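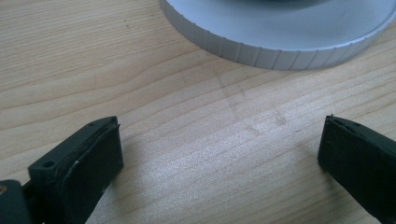
Gripper fingers open, knurled metal disc on the bench top.

Lendura gripper set – README for the June budget

What's in here: clips plus cost notes for the second tool order. Questions to Vilja Heiskanen.

Clips: 1,238 total. 143 still unlabeled.
Quote, Gullon: one hand-held tool, spare fingers seperate.
Quote, Vandevbridge: 15 pad sets, min order. Price good untill end of June.

Pads are the running cost – budget line of 300 per quarter, not in the tool price. Check the edges before ordering.

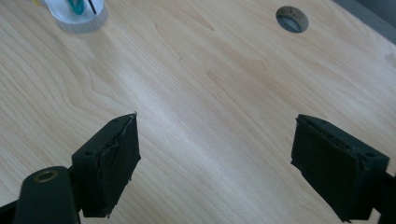
Both pads, ragged along the edges. Cable grommet at upper right.

To do: get Lappalainen's price on pads, ask about lead time, move table cost to facilities.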